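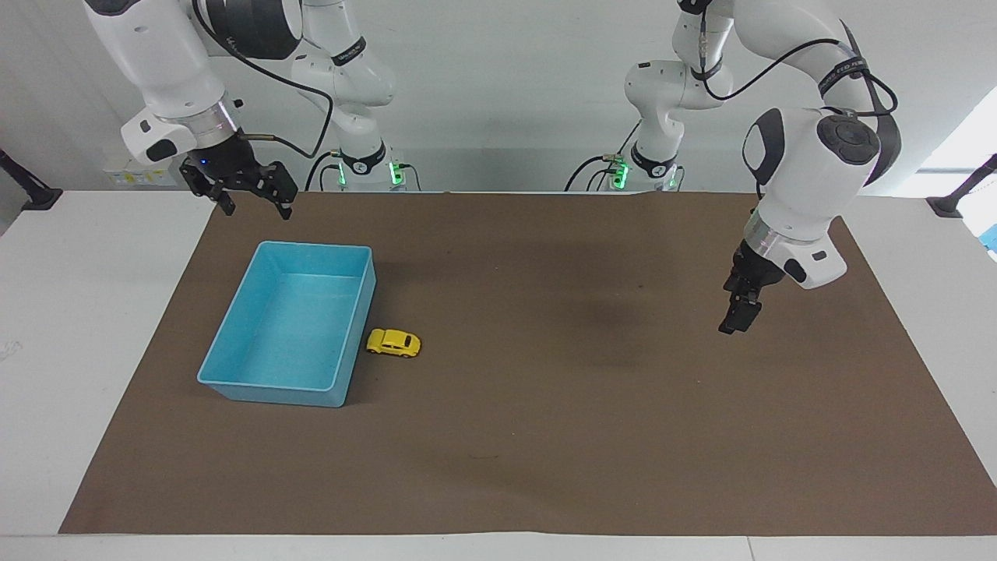

Carora project, progress report for February
Prepared for: Morena Fontana, Sotex
Prepared by: Babak Abbasi, Rekix
Mar 13, 2025

Dear Morena,

In this period we worked mainly on the planner for two arms and on the logging tool. The perception module changed only a little.

1. Planner

The old version planned each arm alone and then checked the two paths for collision. When the check failed, it started again from zero, and the operator had to wait. The new version plans for both arms together and keeps the part of the path which is still valid. The parking pose of the idle arm is now a setting in the task file. Before, it was written in the code, and each change needed a new build.

We ran 181 trials of the task "put the toy car in the bin". The planner returned a valid path in all trials except 3. In these three cases the car was very close to the wall of the bin, and there was no free space for one finger. We will add a small push motion before the grasp. It is designed but not yet coded.

2. Perception

The pose of the bin is now estimated from its upper rim and not from the floor of the bin. With the light blue bin this gives a more stable angle. We still have an error when the shadow of an arm falls on the brown paper near the object. The detector then makes the box of the object too large. I do not want to solve this with more lamps, as the customer site at Kongkaew will have its own light.

3. Logging tool

Gripper state, joint positions and planner messages are now saved with one common clock. Replay works for files from the new version. Older files must be converted first, and the script for this is slow.

4. Delays

The calibration report is 2 weeks late. I gave priority to the planner and I should have informed you earlier.

5. Next period

Push motion, shadow error, calibration report, in this order. We also need your decision about the second test object before we can prepare its task file.

With kind regards,
Babak Abbasi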